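Unit 2. Static friction on a level surface

A body at rest on a level surface stays at rest until the applied horizontal force exceeds the static limit, F = μN. N is the normal force; on level ground it equals the weight. Contact area does not enter the formula.
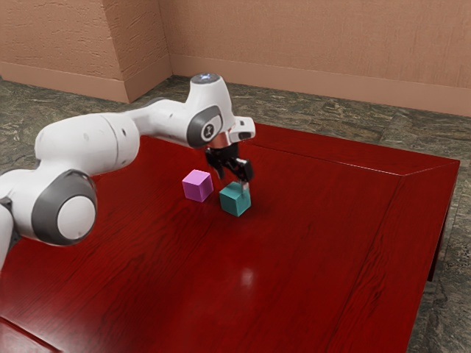 The coefficient μ belongs to a pair of materials, never to one alone. Look it up for both surfaces together. For small cubes on a wooden tabletop, the table entry must name wood and the cube material.

Problem 2.4. A crate weighs 646 N and starts to slide at 286 N. Find μ to two decimal places.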